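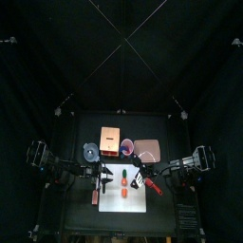 Does a bigger pile of demonstrations make a two-armed robot better at a new job? Only up to a point, going by the Brulus results, and the point comes sooner than its makers hoped.

Colton Petrenko has spent two years teaching pairs of arms to do small table jobs by copying people. His group at Dretberg recorded 3,239 demonstrations, threw out the bad ones and trained on 3,000. The headline figure is a success rate of 90 per cent. I asked him: 90 per cent of what?

"Of trials on tasks it had been shown," he said. "Same table, same lighting, objects shifted a bit." And on tasks it hadn't? "Lower." How much lower he would not say until the August write-up is out, which I found less than reassuring.

The black cloth round the table bothers me too. Kitchens don't come draped. Petrenko accepts this, to a degree. "If the background changes every hour you can't tell what the robot has learned. We take the cloth away later." Later has not come yet.

Sheldon Grewal, who tried to repeat the work at Gosselin, was blunter. "We got the spatula tasks going in almost no time. Then we swapped the spatula for a longer one and it kept reaching for where the old handle would have been. I wouldn't call that understanding a spatula."

Petrenko has heard this complaint before. He says the second training round mixes handle lengths, and that Grewal's team used an older release. Grewal says it was the only release there was.

Related
Flundholm arms: what the spec sheet leaves out
Who checks the success rates?
Grasping soft things, part 2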